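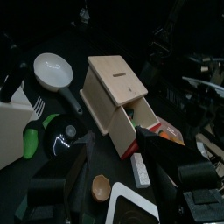 The Flaltside Circle Set is a complete seating kit for community workshops, family days and seasonal gatherings held on the floor or on dry grass. It is made by Stirero and comes in two lidded trunks. The set covers the seating and the ground layer, and groups add their own bits for the welcome point. For a collection, a light wooden box with a coin slot in its hinged lid, like the one by the toy frying pan, will do the job and can be passed round the circle. Signs and name labels are sold separately.

What is in the set

28 round floor cushions with removable cotton covers
Four quilted ground mats with a waterproof underside
One centre cloth, undyed
Two trunks with rope handles
Repair pouch with thread, spare zips and patches

The cushions are filled with buckwheat hulls and hold their shape through a long session. Each has a side zip, so you can take out some of the filling for smaller children. Covers come in Zokora weave (a plain, close cotton) or Ejigu weave, a heavier cloth with a ribbed surface. Ejigu costs more and stands up better to outdoor use.
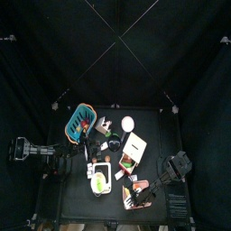 Both weaves wash at 38 degrees and should be dried flat. Do not wash the inner cushion. If the filling gets damp, empty it on to a sheet somewhere airy and leave it until it is fully dry before putting it back. The ground mats can be wiped down or hosed, then hung over a rail.

Size and storage

Cushion diameter: 38 cm
Centre cloth: 60 cm square
Storage: two trunks, which stack

The trunks fit through a standard door and can be carried by two adults. Keep them off a bare concrete floor over winter.

Hire or buy

The set is £1,000 to buy with Zokora covers. Weekend hire is £60, collected from and returned to our Flaltside store. Hire sets go out with Zokora covers only. Bookings for the summer open in April, and the school holiday weekends go first.

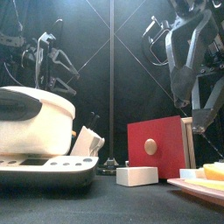 Can we buy extra cushions later?

Single cushions are available in both weaves and match the ones in the set. Order them through the same form and put the cover colour in the notes box. Dye batches vary a little, so older cushions may look slightly paler beside new ones.

Replacement filling is sold by the bag. One bag refills two cushions.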